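Vostari opens printable label shop

July 22, 2022

The paper craft studio Vostari has opened an online shop with 383 printable designs for gift labels, jam jars and scrapbooks. Buyers pay once and can print the sheets at home as often as they wish. 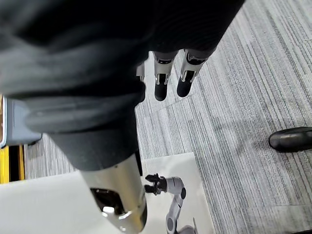
New sets in October

Founder Fidel Iturra is now drawing a botanical series called Flallness - 15 sheets, with 11 small labels on each. "People asked me for softer colours," he says. It will be ready in October.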